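October, bench notes, silver clasps

Cast the second batch of box clasps for the Coretti bracelet order. 20 pieces in sterling, investment from Mahrous, flask held at 650 °C before the pour. Two came out with porosity at the tongue slot and went in the scrap tin. The rest were cut from the tree, filed at the sprue and pickled.

Tongues are cut from hard-rolled strip, folded over a steel shim and left unannealed. Solder the thumb piece with easy, heat sink on the fold.
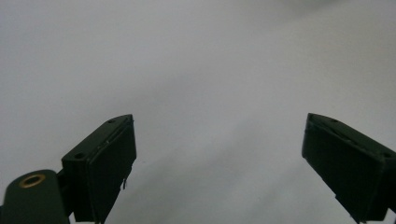 Why does the tongue lose its spring after soldering? The heat travels into the fold and anneals it, and sterling that soft takes a set the first time it is pressed.

Cycle test on one finished clasp, by hand, in sets of 10. Snap still clear at 1,084, slight wear on the catch edge. Stopped there.

To do: order more strip from Herkico, same temper. Re-cut the wax mould, the slot is drifting narrow on the left side. Ask whether Coretti want the safety catch on all of them or only the heavier links.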